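**Subject: Re: [destuvley-robotics] Flumora project, who is doing what before March**

Hello everyone,

Thank you for all the replies, and sorry mine has taken a while to write. I kept starting it and then remembering something else I wanted to put in!

I'll answer the newest message first, as it covers most of what people were asking me about.

> Hi all,
>
> I joined after the first few meetings so forgive me if this has been settled. Are we still teaching the arm the whole rice cooker job for the Wonidau student day, or only the lid? I have gone through the 46 recordings in the shared folder and a good many of them start with the lid already up, so I wasn't sure how to label those. Also, is it all right for me to borrow one of the hand grippers for an evening? I would like to get the hang of it before I record anything that counts.
>
> Thanks,
> Tuominen team (the new one!)

Welcome, new one! You'll find we settle things and then unsettle them again, so please don't apologise.

We are still doing the whole job, which for our purposes means opening the lid, lifting the pot out, putting it back and closing the lid again. Cooking any rice is for another year, much as I would enjoy it. The Wonidau judges give 85 marks for the task itself and the rest for the write-up, and last year we lost most of ours on the write-up (my fault, I left it to the final evening and it showed). So I'd like each team to keep a few lines of notes as they go, even if it's only "lid kept springing back, tried from the left".

As for the recordings that begin with the lid up, label them "open start" and leave them where they are. They are useful for the pot part. I would only throw one out if the fingers leave the view for a long stretch, or if somebody stopped halfway and began again without ending the recording. I did that twice myself last month, and both are still in the folder under my name, so feel free to delete those with my blessing.

You are very welcome to borrow a gripper. Sign it out in the blue book, and do have a look at the cables before you start, as a half-seated plug will give you a lovely recording with nothing in it. Move a little slower than feels natural. I know it's tedious, but the arm copies our hurry as faithfully as it copies everything else, and it is much worse at hurrying than we are.

Our target is 64 good recordings per team. Tuominen team can count the older ones from the autumn towards theirs, which I think is only fair given that half the team is new.

One small thing: would whoever has the spare marker board please bring it back? I've looked in cupboard 73 and behind it.

I'll be in from four o'clock most afternoons if anybody would like company while recording, and I usually have biscuits.

Warmest wishes to you all,
Haiyan Jiang
Flumora project, Destuvley student robotics club 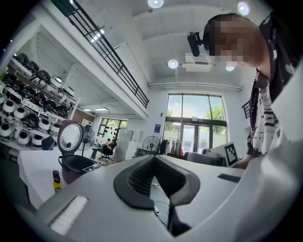 What should a team do if the rice cooker gets knocked during a recording?

Finish the movement if you can, add the word "knocked" to the label, and put the cooker back in its usual spot before starting the next one.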